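How to Protect a Tabletop You Actually Care About

Wood tables are ruined by the things people put on them, mostly dinner. I learned this from a ring left by a mug of tea, which I have now owned longer than the mug. A mat would have saved me, so let's fit one.

What you need: a tape measure, a sharp knife, a straightedge, a damp cloth and a mat bigger than you think. Mine came from a shop in Clesosdale and cost 30 dollars, plus 3 for a knife blade I should have bought years ago.

1. Clear the table. All of it, including the pile of mail.

2. Wipe the top and let it dry overnight. Water trapped under a mat makes pale, cloudy patches, and then you've paid to cause the damage yourself.

3. Unroll the mat upside down on the floor and leave it until the curl goes out. Máté Mészáros swears by ironing his. I have seen his mat and would not iron mine.
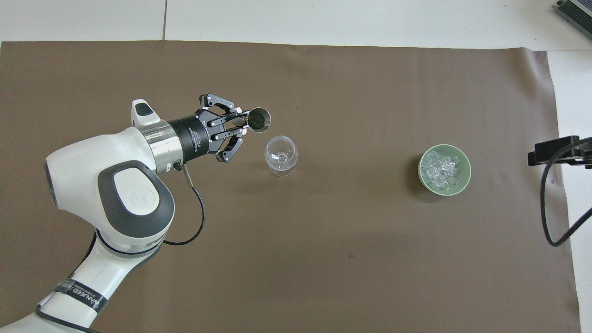 A dark brown mat covering most of the tabletop.

4. Measure the table twice. Take an inch off each side, so sleeves don't catch the edge and drag your coffee along with them.

5. Mark the back of the mat and cut against the straightedge. Make several light passes — one heroic slash will wander, and you'll be looking at that wobble every breakfast.

6. Lay it down from one short end, smoothing as you go. If it slides, put a few small dots of removable putty under the corners. Skip double-sided tape unless you dislike the finish.

Lift the mat every month or so and wipe underneath. Crumbs get in there somehow, and grit scratches. I do mine on a Sunday, before anyone can suggest a walk.

Hot pans still need a trivet.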